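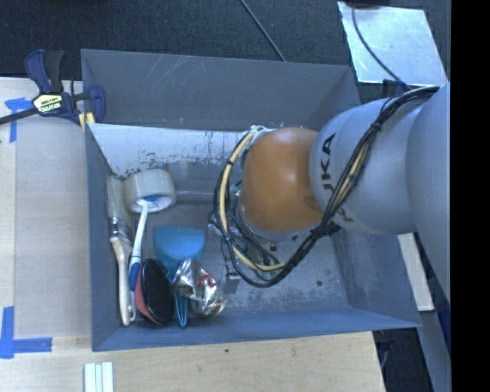
Subject: Re: Small museums worth a detour (Notham and thereabouts)
To: the Out of the Way Places list

Hello all,

A big thank you to whoever put Notham on the list in February, because I've just come back and I'm still buzzing! I'm quoting the original message so newer members can see what I'm on about.

> Has anyone been to the Swanson house in Notham? It's a
> weaver's house with the workshop still at the back, and I
> gather there's a small collection of sketchbooks upstairs.
> I'm passing through on the way to Clernetden and could
> spare a couple of hours. Is that enough? Also, is there
> anywhere nearby for lunch, or should I bring sandwiches?

Two hours is enough for the house, but only if you skip the garden, and please don't skip the garden. I went in at half past ten meaning to catch the lunchtime bus and came out at closing time with a bag of postcards and very cold hands.

You come at it from the wrong side if you walk from the station. The map sends you along the main road, where there's a tyre place and a long wall and nothing else. Take the path by the river instead (it starts behind the post office, next to the recycling bins) and you arrive at the back gate, which is open whenever the house is. There are 52 steps up from the water. I counted them on the way down, when I had the breath for it.

The ground floor is the workshop. Two looms are set up, and one has a half-finished piece on it, a sort of mustard and slate check that I would have taken home on the spot. You can get right up close, no ropes. The lady on the desk let me pull out the sample drawers, and they are wonderful: little squares of cloth pinned to card, each with a pencil number in the corner. The highest I found was 1582. Some have notes on the back, mostly complaints about the dye.

Upstairs are the sketchbooks, and this is where the original poster was well informed. Only 3 are out at a time, and the pages get turned every month, so what I saw won't be what you see. Mine were open at a page of cabbages, a view over the rooftops, and a very cross looking goose. There's a bench under the window with a view of the same rooftops, hardly changed apart from the aerials. I sat there for ages.

Entry was cash only when I went, and there's no cash machine closer than the station. Coats go on hooks in the passage. The stairs are steep with a rope for a handrail, so anyone with bad knees might want to stick to the workshop and garden, and I'd still say come.

As for lunch, yes! Skundeo, on the corner opposite the front door, is a tiny café with a big soup pot and not many tables. I had leek and barley with a slab of dark bread and then went back later for a bun. They shut at three and they mean it.

Now, Clernetden. I did go on there the next morning, and if you have a day to spare it makes a lovely pair with Notham. The old town hall has a painted ceiling, 1197 separate panels according to the leaflet, and you're allowed to lie on the floor to look at it. They hand out cushions! I was down there for half an hour beside a whole school party. The bus between the two goes from outside the chemist, and you want the one that says "via the bridge" or you'll see a great deal more of the countryside than you planned.

Does anyone know whether the Swanson garden is open in winter? The sign on the gate had lost its bottom half. I'd love to go back for the snowdrops, and I'm also after suggestions for somewhere to stay, as the room I had was over a pub with a very keen skittles team.

Happy wandering,
A member in the north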